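# Equipment Loans Should Match Equipment Life
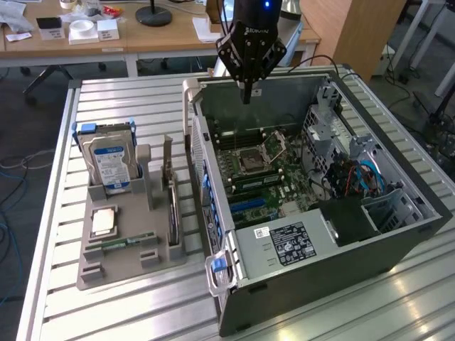
*An open desktop workstation, side panel removed.*

Small lenders in Trumstead still write hardware loans on five-year terms. I think that is too long. A borrower with 30 machines can owe money on units already retired, and the collateral is worth little by then.

Wastano caps such loans at 36 months — a better rule. Payments rise, but the balance stays closer to resale value. Lenders should publish their loss rates by term so borrowers can compare.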